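Turance Record Cleaner: Set-up Guide
Section 3. First clean of a new or second-hand LP
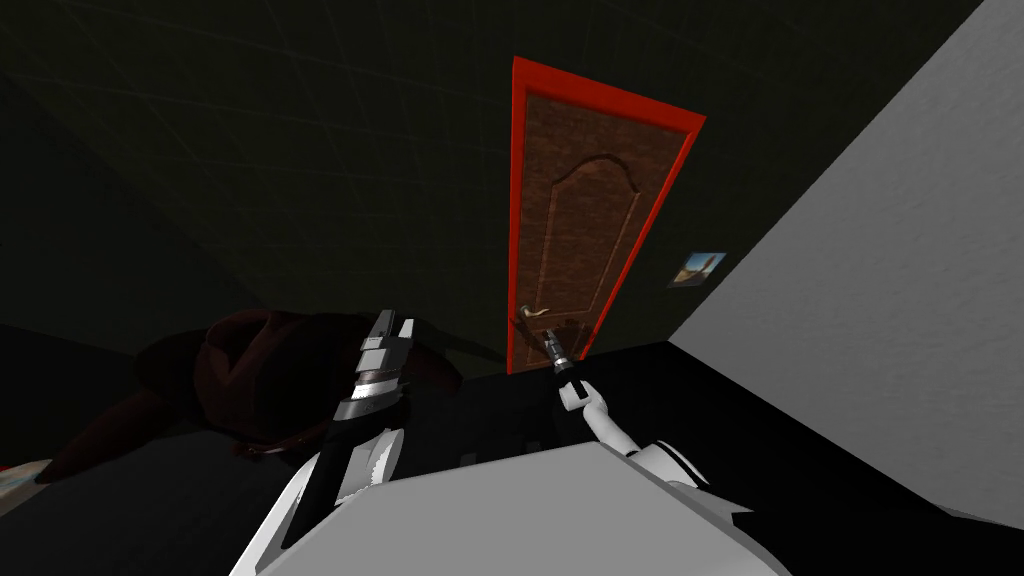

Wooden door in a red frame, with a robot arm reaching towards the handle.

Read this section before you put a record anywhere near the machine. The leaflet in the box says you can be playing a spotless disc within moments of opening the lid. We have set up a lot of these and would not promise that.

What you need

The cleaner, its drip tray and the label clamp
A bottle of Cadberg fluid, or plain distilled water
Two lint-free cloths
A record you don't care about much

Start with the last item. A charity shop film score with a torn sleeve will do nicely. Leave the limited coloured pressing on the shelf until you have been through all the steps at least once.

Setting up

1. Stand the cleaner on a flat surface, away from your turntable. The feet are said to soak up shaking. They are small rubber discs and they soak up very little.

2. Slide the drip tray in from the front until it clicks. If it doesn't click, take it out and turn it round.

3. Fill the tank with 200 ml of fluid. The line on the side of the tank is hard to read and, on early machines, slightly too high. Use a measuring jug.

4. Fit the brushes with the short bristles facing in. Press each one home with your thumb.

5. Plug in and switch on. The light should be green. If it blinks, go to Section 7.

Note: The Orkau "deep groove" additive is sold as an extra. We tried it on soundtrack LPs, jazz and a box of old singles and heard no difference. It does smell of lemons.

Cleaning the record

6. Hold the disc by its edges and screw the label clamp on, finger tight. Paper labels on boxed soundtrack sets are often uncoated and will stain if the seal is loose.

7. Lower the disc between the brushes and press Start. Let it turn for 3 minutes. The long setting runs for more than twice that, and we can't say what you get for the wait.

8. Lift the disc out and let it drip over the tray. Wipe with the first cloth, following the grooves, then the second.

9. Stand it in the rack until fully dry. Don't put a damp record back in its sleeve, whatever the leaflet says about "instant dry" fluid.

Caution: Never use the cleaner on shellac 78s. Alcohol in the fluid will ruin them, and so may the brushes.

Caution: Unplug the machine before emptying the tank.

What cleaning will and won't do

Dust, fingermarks and the powder left by cheap paper sleeves should come off. Scratches won't. Nor will a noisy pressing become a quiet one, and a fair few reissues are noisy straight from the shrink wrap. If the crackle is in the same place after two cleans, it is in the vinyl. Send the record back to the shop if you still can.

Spare brushes are part number 273. The Wu brushes sold online fit the same slot, though the bristles are stiffer and we would keep them for 45s. Change either kind when the bristles start to splay.

Emptying the tank is covered in Section 4.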